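Print this page | E-mail to a colleague
Filed under: Furniture > Tables > Marble look
Sat 25 July - by the Sernport shop desk

Litia square table, marble pattern, red-orange trim

The Litia is a square table for canteens, club rooms and small workshops. It comes to us from Forkirbridge and we have kept it in our range since March of last year. The top is glossy, with a pattern in cream, grey and pale white, and veins that go from rust orange to brick red. A thin trim in red-orange closes the edge. Each top has its own veining, so please do not expect that two tables will match exactly.

Many customers order two and put them side by side for a longer surface. The height is 70 cm for all tables of this series, also for the older ones, so you can add one later.
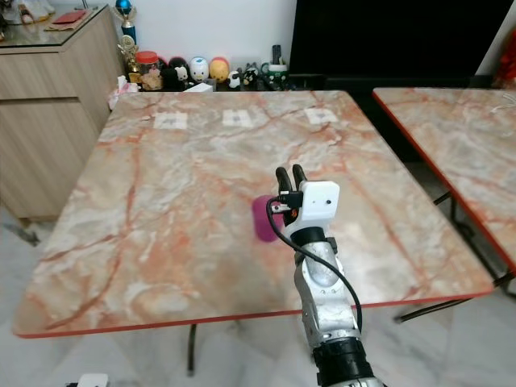 Matsuda asked us by e-mail if the trim comes loose when the table is moved every week, and wrote that on the old one at the club it had opened at one corner after the second winter. We now sell the trim also as a spare part, in one length that is enough for the four sides. Please order it with number 774.

For cleaning, use a soft cloth and a little dish soap. Strong powder makes the gloss dull - this we can not repair. Hot pots need a mat under them.

Order number of the table: 1709
Delivery: in Sernport by our own van, other places by carrier
Smallest order: 1 piece, lower price from 4 pieces

Color samples of the top can be borrowed from the shop for one week.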